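Visit to the Gornano workshop, 5 August 2019

Our group had wanted to see the Gornano site since the spring, and the open day was the first chance to get in. The building used to be a bakery supply depot, and it still has the loading ramp and the wide sliding door. Visitors were signed in at a trestle table, given a paper badge and split into parties of nine. Ours was the second party of the morning.

The firm is called Lustalska. It doesn't build robots. It buys arms in, fits them to benches and uses them to record examples of small household jobs, which it then passes to other people who train learning systems. Its main customer this year is a project called Barreto, which wants a pair of arms to tidy, sort and clean on a table top. Most of what we were shown was for Barreto.

The tour started upstairs with a short talk. The idea is simple enough. A person does the job through the arms, using a pair of handles at a desk, and everything is recorded: the pictures from the cameras, the position of every joint, how far the grippers are open. One go at a job from start to finish is called an episode. The learning system is later given a large stack of episodes and has to work out for itself how to move. The target for each job is 600 episodes, and a job is not handed over until it gets there.

Somebody asked why the number was so high for something like putting an object in a bin. The answer was that the objects have to be moved about between episodes, or the system only learns one path through the air. They also swap things over. The bin may be at the left one time and the right the next, and the crockery comes from a store cupboard that we were allowed to look through afterwards.

Downstairs there is one long room with the booths down both sides. Each has three pale walls, a table top and two arms on a metal rail at the front. It is quieter than I expected, mostly fan noise and the odd click from a gripper. We were asked to stay behind a line of yellow tape, as people leaning in had spoiled recordings on earlier visits. At the first booth we stopped at, the left arm had a blue object held over a teal wastebasket and the right arm had a brush.

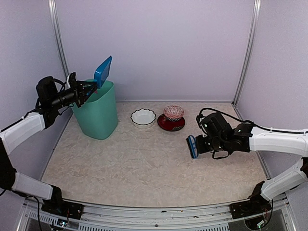

The recording floor

The operators work in sessions of half an hour and then change places. At the start of each episode they bring both arms to a resting position, press a foot pedal and begin. A second pedal ends it. If they fumble something they carry on and try to recover, and the episode is marked as a recovery. Barreto asked for these to be kept - the first batches had none in them, and the trained arms had no idea what to do after a slip.

Two-handed jobs take the longest to record. The operator has to keep one gripper still while thinking about the other, and new people tend to let the idle arm drift. The practice job for beginners is moving cups from one side to the other, and they do 100 of those before any of their work counts.

On a whiteboard by the stairs was the running total for the current job, which stood at 227 when we went past. Next to it was a list of faults with the date each was cleared. Most were loose cables and one was a table top that had shifted.

Checking and storage

The last stop was the checking room. Every episode is played back at double speed and given a pass or a fail, with a short written label saying what was done. The software for this is called Musau and was written in the building. It shows the camera views side by side with a row of graphs underneath. We each had a turn at labelling. I called one "put cup on plate" and was told it should have said saucer, as the labels have to match an agreed list of words.

Failed episodes are kept for a month and then deleted.

Practical notes

The visit took a little under two hours, including the talk. There is no lift, so the upstairs part is not suitable for everyone. Photographs are allowed in the long room but not in the checking room. Tea was provided at the end by the sliding door, and parking is on the street behind the building. The next open day has not been fixed, but there is a list at the front desk for anyone who wants to be told.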